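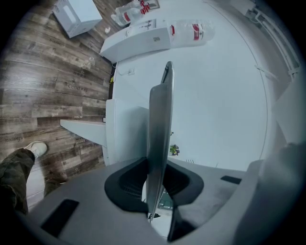

So the shop is finally mine to clean. I picked up the keys on Tuesday, and by Tuesday teatime I'd sat on an upturned crate eating a cheese roll and wondering what on earth I'd signed up for. It's a little unit at the far end of Rorville, between the launderette and a place that only ever seems to sell curtains, and it's going to be my corner shop. Cold drinks, bread, milk, birthday cards, the odd emergency tin of beans. I'm so excited I've stopped sleeping properly!

First job was the floor. I love the floor. It's long grey-brown boards (well, the look of boards) with knots all over them, and then every so often there are words printed on the planks, very faint, as if somebody had stencilled them and then thought better of it. One says "Coaching" in a dark curly sort of writing. I've asked the landlord and he hadn't noticed it in 21 years of owning the place, bless him. My friend Aliki Pappas wants me to cover it with a mat. Absolutely not, it's staying. I might even name the loyalty card after it.

It does show every bit of rubbish, though. I swept twice and there was still a scrumpled bit of white paper by the bottom of the counter, and I must have walked past it all morning before I bent down for it. Dark floors, dust. Pale floors, hair. This one seems to do paper.

The counter is white and I've decided to leave it where it is for now. I did have a grand plan to turn it round so I'd face the door, but it weighs as much as a small car and my brother-in-law has a back. So it has become the dumping ground for stock instead — anything still in its plastic goes up there until I've got shelves. The bottles with the red caps are up there in their wrap and I'm not opening them until I've somewhere to put them, because I know exactly what I'm like. I'd have one at eleven every morning.

Shelves are the sore point. I ordered five bays from Tradero and got 2, plus an email saying the rest were "in the system". The man at Sandhu, the wholesaler, told me to go second-hand next time, and he did say it very kindly while I was loading the car with more crisps than I've got room for. £100 on crisps! I don't even know who lives round here yet. They might all hate crisps.

Still to do: wash the windows, find out which key is for the back door, ring about the fridge, choose a colour for the sign. I've got a paint card from Pateo on the kitchen table at home and I'm going between a dark green and a mustardy one. Mum says green. The mustard looks lovely in daylight and like gravy after six.

If anyone has a spare stepladder I can borrow until the weekend, shout. I'll pay you in crisps.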